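Gorora patch 1.5 cuts install size and reworks save handling

Plallari has released patch 1.5 for Gorora, its first-person exploration shooter, on PC and both current consoles. The update went live at 10 am in all regions and is needed for online play. Solo play will still start on the older version, though saves made after updating cannot be read by it.

The main change is to how the game stores its data. Earlier versions kept a separate copy of shared textures and sounds for each map, which made loading from hard drives quicker but took up a great deal of space. Patch 1.5 moves these into a single shared library. Plallari says the installed size falls by 47 GB on PC when all language packs are present. Players with only one language installed will see a smaller saving.

The download is 30 GB. Because files are rebuilt during installation, the updater needs free space for both the old and new data until it has finished. On PC the launcher checks for this before it starts and stops with an error message if there is too little room. On consoles the check is made by the system software, and the quickest way round a failed update is to delete the game and install it again. Saves are held separately and are not removed.

Loading times are unchanged on solid state drives, according to the patch notes. On mechanical drives the first load of a session may take longer, and Plallari now lists a solid state drive as recommended on PC. The minimum specification stays the same.

Save handling has also been rewritten. The game used to keep one automatic save per campaign, written at each checkpoint. It now keeps the last 15, and the oldest is overwritten when the list is full. Manual saves are kept in a separate list with no fixed limit on PC. Cloud saving covers both lists, but only the most recent automatic save is uploaded during play. The others follow when the game is closed from the main menu.

The patch corrects a fault in the Bragança map in which the lift to the lower cistern stopped working if the player died while it was moving. Campaigns already affected can be repaired by loading any save made inside the map, which resets the lift to the upper floor. Two secret areas in the same map have been moved. Players who had found them before the update keep their credit.

Changes to weapons are small. The long rifle reloads slightly faster when empty, and the scatter gun no longer loses a shell if the reload is interrupted by a melee attack. Damage values are the same as in the previous version. Enemy behaviour has been altered on the highest difficulty only, where ranged enemies now wait longer before leaving cover.

On the technical side, the PC version gains a frame rate limiter that can be set in single steps, a field of view slider that applies to cutscenes, and support for remapping every key, including those used in menus. Controller dead zones can be set separately for each stick. A stutter that appeared when shaders were compiled during play has been reduced by moving more of that work to the first launch. The launcher shows a progress bar while this takes place, and the work is repeated after a graphics driver update.
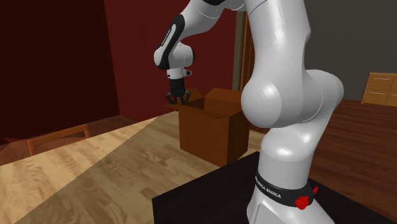

A Franka Emika arm over an open cardboard box, computer render.

Physics objects are now updated at a fixed rate, independent of frame rate. This mainly affects crates and barrels, which could be thrown much further than intended on fast machines. Speedrunners who rely on the older behaviour can select the previous version from the beta menu in the PC launcher. Plallari has not said how long that version will stay available, and there is no matching option on consoles.

The full notes list 545 fixes, most of them to map geometry and subtitles. Known problems include missing audio when the output device is changed during play, and a crash in photo mode when the widest aspect ratio is selected. A smaller patch for both is in testing.

Sorker, the free add-on campaign, is still planned for June. It will need patch 1.5 and will be offered as a separate download from the main menu. Saves from the base campaign will not carry over into it, but weapon skins and control settings will.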